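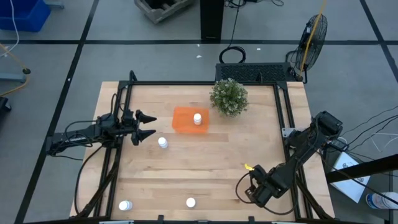
# Ultunham seed swap germination log

I started this log because I kept losing my paper notes – and because I wanted to know which of my swapped seeds were worth sowing again. It's one CSV file, 439 rows, and each row is one pot or tray cell sown in my back garden in Ultunham. Mostly beans, squash and tomatoes, plus far too many zinnias (I can't help myself!).

Last updated 2024-12-26.

## Columns

- `crop` – plain name, lowercase
- `source` – the packet name, or `swap` if it came in an envelope
- `sown` – days after the last frost, negative if before
- `up` – days until I saw green, blank if it never showed
- `depth_mm` – my best guess with a pencil

Two tomatoes have names you won't find in any catalog. "Coelho" is a big ribbed red and "Wukari" is a small yellow one that splits after rain. Those names were written on the envelopes, so I kept them.

## Things to watch for

The squash rows from August are a second sowing after slugs got the first lot. Don't average them in with the spring ones! I also switched to a finer seed mix after row 300, and the small seeds did a lot better from there on. 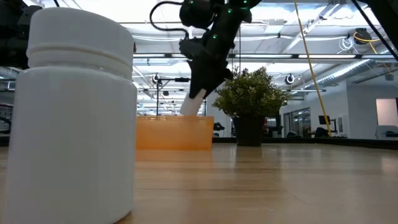
Can I use the log if my garden is much colder than yours?

You can, but go by the `sown` column and ignore my early sowings, which were all on a heat mat.

## Using it

Take it, copy it, add your own rows. If you send me rows, please keep the blanks blank and don't type zero.

Comments (3)

beanpole_erudville: My Coelho took 12 days too, glad it wasn't just me.

mossyboots: Any chance of adding peppers next year?

tilth: Row 200 has a depth of 1272 mm. That's some pencil!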